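From: Rekha Bhatia
To: Tellthorpe Sharing List
Date: Sun 15 January
Subject: Re: [tellthorpe] small drawer units – what goes in yours?

Hi all,

Oh, I'm so glad somebody asked this, I have been waiting for a drawer thread!

Annelies Haslinger wrote:
> I've been given one of those little tabletop units with a pull-out
> drawer and I can't settle on a use for it. Too small for paper, too
> nice for the shed. At the moment it holds one battery and a takeaway
> menu. Does anyone have theirs sorted? Also, Lucero said the room with
> the marble table might be having a tea corner. Is that going ahead?
>
> Annelies

Yes to both, and they're the same story. We've got one of those units on the marble-patterned table and I'm using it to get the tea corner going. Cream-white top, dark grey drawer, dear little handle. I pull the drawer right out before I decide on anything, because it's much easier to be ruthless with an empty drawer than a half-full one. The kettle lives at one end of the table with its cord going off over the side, and whatever goes in the drawer should be the stuff you reach for while it's boiling.
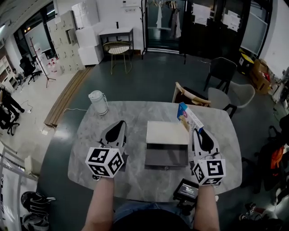 My first idea was teabags, loose, as many as would fit. Lovely for a day and then a complete jumble. Renata suggested keeping them in their boxes and standing the boxes on their ends, and I'm a convert – you read the label from above and nobody has to rummage. Tall boxes stay out on the table. Anything short and flat goes in the drawer, and the top of the unit is then free for the sugar bowl (when I find a sugar bowl).

For yours at home, Annelies, I'd try it for a single job. Mine at home is all sewing things and it's the only tidy drawer I own. Notburga has hers by the front door for keys and stamps and swears by it. The battery and the menu can go and live somewhere else!

A few other bits while I'm writing, in no special order:

1. Lining. A bit of felt or leftover wallpaper cut to the size of the drawer base stops things sliding when you open it. I have a roll of green felt, far more than I'll ever use, and I'm happy to cut you a piece. Measure the inside, please. I measured the outside of mine the first time and had to trim it twice.

2. Cups. I'm very keen on lidded ones for the table. They can stand out between uses without gathering dust, and a spill on that tabletop means moving everything to mop up. If you have a spare in your cupboard, any colour at all, I'd love it.

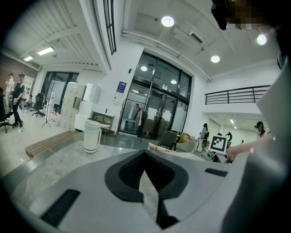
3. Chairs. Please use them! The gold wire one with the white cushion is my favourite and I will fight you for it, but the one with the wooden frame and the brown seat is a good sitter too.

4. Biscuits. Lucero wants a tin. I want a bigger tin. Talks continue.

I'm hoping to have it all properly set up by February. If anyone wants to come and help me label things I'll be thrilled, I find labelling wildly enjoyable and could do it all afternoon. Reply to me or to the list, I don't mind which.

Annelies, let me know about the felt – and do tell us what ends up in the drawer.

Cheers,
Rekha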